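What the second arm cost us
10/10/23

I said last month that I would write up the money side of adding a second arm to the bench. I kept putting it off while the invoices came in. They are all in now, so here it is.

We started with one arm, bought used through Givska. It did what we asked, but so much of the work needs one hand to hold and another to poke that we were always building jigs. I kept a list of jigs for a while and gave up at 17. At that point a second arm stopped looking like a luxury.

I got quotes from Givska and Tremitz. The arm prices were close enough that they didn't decide anything. What decided it was the extras. Tremitz wanted a separate service contract and Givska did not. Givska also had the same model as our first arm, so the spare parts are shared.

These are the items I left out of my first budget:

Cables and mounts: $346. I had put down zero, thinking they came with the arm. Some do. The ones long enough to reach our controller don't.

Fingers: 3 spare sets from Rocha. Fingers get chewed up and I would order them on day one if I did this again.

Shipping, duty and the fee for delivery to an upper floor: $1,733. This was the bad one. Ask for the delivered price in writing before you compare anything.

The controller software was already paid for under our Sustside license, but only because I had bought the larger tier by mistake the first year.

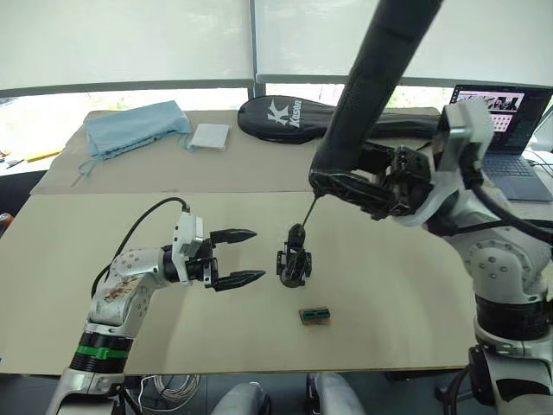

Furniture is the next thing on the list, and I am going to spend as little on it as I can. I priced a proper lab bench with a machined top and mounting rails, and for the work we do now I can't justify it. A big sheet of beige cardboard over the front of the table and a darker one over the back are fine as a work surface. When a sheet gets ruined I cut up another box. The money I would rather spend is on storage, as the laptop and a bag and a racket cover are all sharing the table with two arms, and that is space I already paid for once. A set of shelves and a small side stand for the laptop should cover it.

After that comes cable management, which I have budgeted for next year along with another order of fingers. I also want to set aside something for repairs. The used arm has no warranty left and the new one has a short one.

If anyone has bought from Tremitz recently and knows whether the service contract can be dropped, leave a comment. I may need a quote from them for the other room.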